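Dornside Hall - kitchen and storeroom inspection, March
Comments follow each item. Items marked REPEAT were also open at the last inspection.

1. Exits and walkways
Back door opens fully. OK
Storeroom aisle clear. REPEAT - folding chairs stacked against the shelving again. Move to the stage cupboard.
Exit sign over the side door lit. OK

2. Fire equipment
Extinguisher by the range, gauge in the green. OK
Fire blanket in its case. OK - pull tabs are stiff.
Hood filters clean. NO - grease on the two nearest the fryer. Wash before the next booking.

3. Hot water and cold storage
Hand sink, 8 seconds to run warm. OK
Walk-in door seal. Split at the bottom corner. Part ordered from Jikar.
Dish machine final rinse read 166 at the gauge. NO - have it serviced, and use the three-sink method until then.

4. Cabinets and shelving
Tall units fixed to the wall. OK except the Ladefoged unit by the window, one bracket loose.
Small cabinets: doors close, hinges tight, nothing heavy on top.
Shelf load label reads 300 lb. Legible. OK
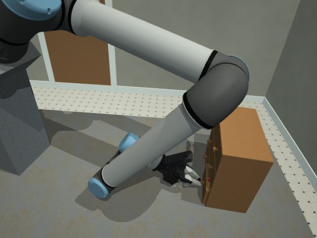
Does a low cabinet need a wall bracket?
Any cabinet with drawers gets one, whatever its height. Units with doors only can stand free if they don't rock when the door is open.

5. Electrical
Cords off the floor. OK
Outlet 3 cover cracked. Replace.
Panel door clear to three feet. OK

Open items go on the sheet inside the office door. Initial each one when done.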